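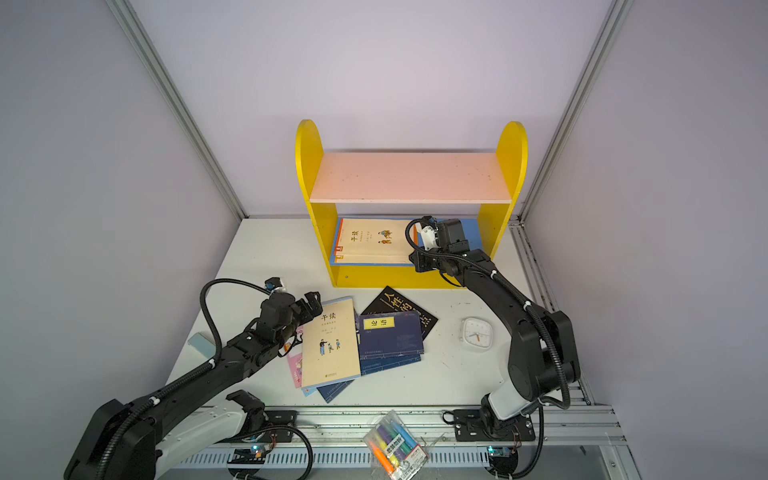
According to Retby, the shelf task is too hard for a first-year group and they should start with foam blocks. We tried it both ways in the club and kept the books. Blocks are fine for learning the controls, so use them in section 3 if your group is new, then come back here.

## 4. Setting up the bookshelf task

The task uses both arms. Books start in a pile on the tabletop and finish lying flat on the lower level of the yellow shelf. Allow one full club session for set-up and the first trial runs.

### 4.1 Before you switch on

1. Check that the base plates of both arms are tight on the front rail. Use the long hex key from the Skeltar kit.
2. Run a hand along each cable from gripper to base. Every clip should be closed, with enough slack at the elbow for a full bend.
3. Stand the shelf near the back wall, at the centre, with the open side facing the front rail.
4. Leave the upper shelf clear. The lift path passes close to it.

> **Caution:** Keep hair, lanyards and sleeves behind the front rail whenever the arms have power. One person stays at the stop switch and does no other job.

### 4.2 Placing the books

1. Lay the books flat in front of the shelf. They can overlap and point in different directions.
2. Mix the cover colours. A pile with cream, pink, light blue and navy covers gives the vision program more to work with than a set that all matches.
3. Put a few other desk items around the pile, such as a small clock, an eraser or a pack of markers. The arms have to leave these alone.
4. Don't use any book over 700 g. The wrist motor will overheat.

**Note:** Stiff covers are easier to pick up. Soft covers tend to fold when the fingers close, and you'll lose the grip halfway through the lift.

### 4.3 Homing the arms

1. Turn on the left arm, wait for its board to light, then turn on the right.
2. Open the Zamfir control page and choose **Home both**.
3. Wait 9 seconds before touching any control.
4. Set the grip limit to 539 for both grippers and press **Save**. The page goes back to the default if you leave without saving.
5. Jog each gripper to the lower shelf, one at a time, and store the position.

> **Caution:** Never send both arms to the shelf together during set-up. The program won't stop them from hitting each other until the shelf positions are stored.

### 4.4 First run

1. Select **Ruto** from the task list and set the speed to slow.
2. Set the time-out to 2000 ms.
3. Press **Start** and let the program try one book.
4. If a gripper stalls against the shelf, press stop, move the arm clear by hand and repeat 4.3 from step 2.
5. Write the result in the club log, including failed picks.

Go to section 5 for scoring.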